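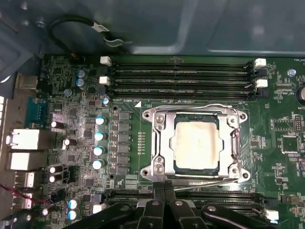
Figure 4. Server board with the processor in its socket and residue of thermal paste on the heat spreader. The upper memory slots are empty.

3.2 Sorting at the depots

Retired servers reached the study through two depots, Halliday and Grimlow. Both take equipment from offices and small data centers within the county, and both record each unit by weight and year of manufacture. Between September and the end of the collection period the depots logged some 3,000 units, of which 744 were servers. The rest were desktops, printers and network equipment and are not considered further.

Staff at Halliday removed memory before weighing. Staff at Grimlow weighed units as received, so the Grimlow weights were corrected using the mean module weight from a subsample of 25 machines. Processors were left in place at both sites (Figure 4), and their value is counted with the board in Table 2.

Resale was recorded only when a buyer had paid. Boards held in storage at the end of the period were treated as unsold, which probably understates reuse at Grimlow, where stock was kept longer. Transport costs are taken up in Section 3.3.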